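Prorkinix am Arbeitsplatz einrichten – Abschnitt 4: Die Handwürfel und der erste Durchlauf
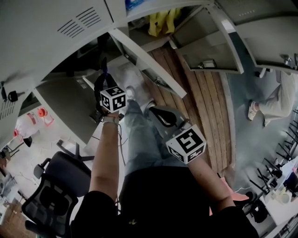 Bevor ihr bei uns in Derkent irgendetwas anschaltet, lest bitte diesen Abschnitt einmal ganz durch, auch wenn ihr sonst eher die Ausprobierer seid (ich bin selbst so einer). Ich arbeite seit dem Umbau mit dem System und habe mir beim Einrichten so ziemlich jeden Fehler geleistet, den man sich leisten kann. Prorkinix lernt unsere Handgriffe von uns, und dafür muss es wissen, wo unsere Hände gerade sind. Darum sitzt an jeder Hand ein weißer Würfel mit schwarz-weißem Muster, links wie rechts, und zwar so, dass immer mehrere bedruckte Seiten frei nach oben und zur Seite zeigen. Wer beim Anlegen an sich herunterschaut, sollte beide Würfel im Blick haben, ohne die Arme zu verdrehen. Spezielle Arbeitskleidung braucht ihr dafür nicht, Jeans und ein schlichtes Shirt reichen völlig.

4.1 Würfel anlegen

1. Setzt euch nicht hin. Im Sitzen kommt man mit den Würfeln ständig an die Armlehnen, und das nervt schon nach kurzer Zeit gewaltig.

2. Legt zuerst die linke Seite an. Zieht das Band so fest, dass der Würfel beim Schütteln der Hand nicht wackelt, die Finger aber warm bleiben.

3. Führt das Kabel in einem lockeren Bogen nach oben. Es darf sich nirgends spannen, wenn ihr den Arm ganz ausstreckt.

4. Dann kommt die rechte Seite dran. Mit dem Würfel an der linken Hand ist das am Anfang eine ziemliche Fummelei – lasst euch ruhig helfen!

5. Haltet beide Hände vor den Bauch und wartet auf den Doppelton. Kommt nach 2 Sekunden nichts, dreht die Handgelenke leicht nach außen.

Hinweis: Ärmel hochkrempeln. Ein Bündchen, das über den Rand des Musters rutscht, reicht schon, und das System verliert die Hand.

Achtung: Die Muster nicht mit Lösungsmittel abwischen! Ein trockenes Tuch genügt. Ich habe einen Satz auf diese Weise ruiniert, und der Ersatz aus Estcombe kam erst im Januar.

4.2 Arbeitsbereich anmelden

1. Öffnet am Terminal das Menü »Platz« und wählt euren Tisch aus.

2. Geht den Bereich einmal langsam ab, in dem ihr später arbeitet. Also wirklich langsam, wie im Museum.

3. Bestätigt die Grenze. Erlaubt sind höchstens 400 cm Länge und 230 cm Breite, darüber meckert das Programm.

4. Räumt alles weg, was am Boden liegt und was ihr für den Ablauf nicht braucht. Mit dem Blick auf den Händen stolpert man schneller, als man denkt.

Hinweis: Wenn jemand durch euren Bereich läuft, müsst ihr nicht abbrechen. Macht kurz Pause und setzt danach mit demselben Handgriff wieder an.

4.3 Einen Ablauf vormachen

1. Wählt im Menü »Mughal« (so heißt bei uns der Lernmodus, fragt mich nicht, der Name war schon vor mir da) einen leeren Ablauf.

2. Macht den Handgriff in eurem normalen Tempo vor. Am Anfang habe ich alles in Zeitlupe gemacht, und prompt hat die Maschine später auch in Zeitlupe gearbeitet.

3. Wiederholt ihn, bis die Anzeige grün wird. Kleine Unterschiede zwischen den Durchgängen sind erwünscht, ihr müsst euch also nicht verkrampfen.

4. Speichert und schreibt in die Notizzeile, was an diesem Teil knifflig ist. Diese Zeile liest später die Kollegin oder der Kollege an der Freigabe.

Erscheint die Meldung 294, hat das System beide Hände verwechselt. Dann legt ihr die Würfel ab und fangt noch einmal bei 4.1 an. Überspringen lässt sich die Meldung leider nicht.

4.4 Was sich für euch ändert

Die Frage kommt bei jeder Einweisung, also schreibe ich es gleich dazu. Das stumpfe Einlegen fällt weg, dafür verbringt ihr mehr Zeit mit Vormachen, Prüfen und Freigeben. Mir liegt das mehr als früher, meine Schultern sind jedenfalls dankbar. Manche vermissen aber das ruhige Vor-sich-hin-Arbeiten, und das kann ich gut verstehen. Vormachen strengt auf eine andere Art an, man ist die ganze Zeit bei der Sache.

Plant deshalb Wechsel ein und sprecht euch am Tisch ab, wer wann die Würfel trägt. Wer nicht vormachen möchte, trägt sich im Schichtplan unter »Prüfung« ein, eine Begründung braucht es dafür nicht. Aufgezeichnet wird nur bei laufendem Ablauf. Zum Beenden drückt ihr »Stopp« am Terminal und wartet den langen Ton ab, erst dann die Bänder lösen.

Weiter mit Abschnitt 5: Freigabe und Probelauf.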